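Last updated: October, 4:35 pm

Notebook, block stacking corner

Back at the round table this afternoon with the little pastel cubes. I'd meant to spend ten minutes on them and of course I was there till the coffee went cold (again). Grigore Avram wanted to know whether the Ploko set is any good for the stacking exercises or if we should go back to the Brelano ones, which have sharper corners but chip if you look at them wrong.

My vote is Ploko! The matte finish is so much nicer to look at under the overhead lights, and the blue and the pink are easy to tell apart even when you're tired.

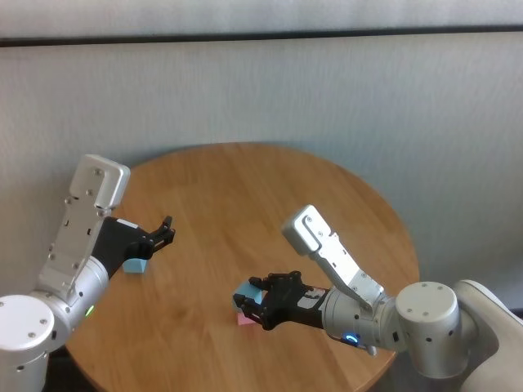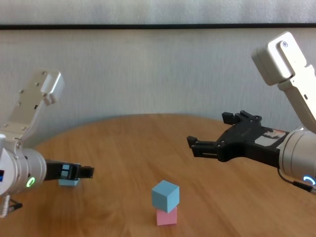
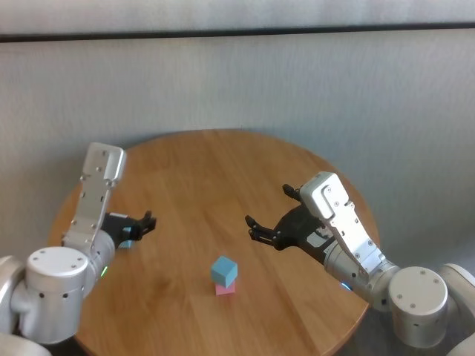
Round table, light blue cube in all three.

I do want a mat under them at some point. The grain is pretty, but a small block on a bare tabletop can skate if you bump it, and I'd like a stack to stay put while I write things down. Halus sells a thin cork one for 24 dollars, up to 35 if you want it cut round. Asked Grigore, he says check the El-Sayed cupboard first, shelf 515, there may be an offcut.

Also to do: wipe the table before starting, put the cubes back in their own box (NOT the screw tray), and find a lid for the box. Blue on pink first next time, then pink on blue, same spot on the table.

3 comments | 2 shares

Recent entries
Cork or felt?
Brelano corners, chipped again
Sorting out the El-Sayed cupboard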